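Entretien du mois d'août sur la cellule Irari

La cellule Irari de l'atelier Tima tourne en deux équipes et s'arrête une fois par mois pour l'entretien. Le compteur affichait 1 014 heures quand j'ai coupé l'air et consigné l'armoire.

J'ai commencé par les câbles. Celui de la caméra de poignet frottait contre le support Akolgo dès que l'axe 6 passait en butée. La gaine était marquée sur 3 centimètres, sans atteindre le conducteur. Je l'ai remplacée et j'ai déplacé le collier vers l'arrière, avec un peu plus de mou. Graissage des doigts de la pince, resserrage des vis de bride, contrôle du jeu à la main : rien à signaler.

Ensuite, la reprise du zéro. Pevari, le logiciel de supervision, garde les anciennes valeurs si on oublie de vider la table avant de redémarrer. Je me suis fait avoir en juin, j'ai maintenant une étiquette collée sur le pupitre.

Restait l'essai à vide, 30 cycles à vitesse réduite, puis la même chose à vitesse normale. 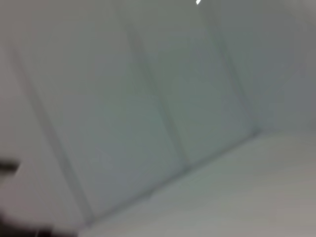

Le flou de bougé est ce que je regarde en premier quand je règle l'exposition de la caméra de poignet. À cette valeur, les joints entre les panneaux clairs s'étalent en bandes grises, et la ligne où ils rejoignent la surface du bas se lit mal. J'ai divisé le temps de pose par 2 et monté le gain pour compenser. Il faudra surveiller le bruit dans les zones sombres.

Pour le mois prochain : commander une gaine d'avance, vérifier le collier, relever à nouveau le compteur.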